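Bread notes from the Clukham kitchen

Four loaves in and I've finally stopped blaming the flour.

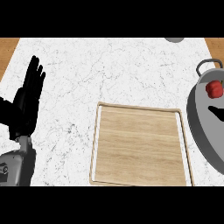
Bartosz Sowa wrote in after the last newsletter to say that my rye was coming out gummy for one simple reason: I was cutting it while it was still warm. Leave it overnight in a tea towel, he said, and if you can't trust yourself, bake it just before bed. He also thinks my oven is lying to me and that I should buy a thermometer.

Well, Bartosz, I did both. The thermometer cost less than a bag of decent flour and it says my oven runs cooler than the dial by a good way, which explains a lot of pale crusts over the years (and one very sad Christmas stollen). So now I turn it up, wait longer than I want to, and the loaves have a proper colour on them at last.

The overnight wait is harder. I love warm bread and I'm not going to pretend otherwise. But rye really is a different animal. The first one I left till morning sliced cleanly, right through, with no grey smear on the knife, and it tasted better too — more sour, a bit sweeter underneath. I had it with butter and a pickled gherkin at half past six, standing up, in my dressing gown. Lovely!

For those who asked, my starter is called Mater. She lives in an old jam jar at the back of the fridge and gets fed on the evening before I bake, and otherwise I'm afraid I ignore her. Lots of you have told me you feed yours every single day. I admire that, I really do, but I went away for most of August and she came back from it with two feeds and a warm spot by the boiler. There was a layer of dark liquid on top, so I poured it off and carried on.

The loaf I keep coming back to goes like this. Mix 810 grams of dough altogether, which fills my tin to a bit over half. I use mostly dark rye with a handful of strong white, a big spoonful of starter, salt, and enough water that you'd call it a thick porridge. Don't knead it. You'll only get it up your sleeves. Scrape it into a greased tin, smooth the top with a wet spoon and leave it until little pinholes show on the surface. In my kitchen that's most of an afternoon, and it'll be longer now that the evenings are drawing in. Then it has 60 minutes in a hot oven, with the heat turned down after the first quarter of an hour.

Caraway or no caraway? I'm in favour. My sister picks them out one by one and leaves them on the side of the plate, so I've started doing one tin with and one without.

On flour, I've been getting mine from Warnach, the mill shop out on the old road. They do a coarse rye that soaks up far more water than the supermarket one, so hold some back or be ready to add a splash. Urszula Makowska swears by soaking the coarse stuff the night before, and I'm going to try her way in October when I've got a free weekend and a new tin. The old one has started to stick in one corner and I've lost the end of three loaves to it.

If you've got a spare jar, I have plenty of starter to give away. Drop me a line and bring a lid that fits.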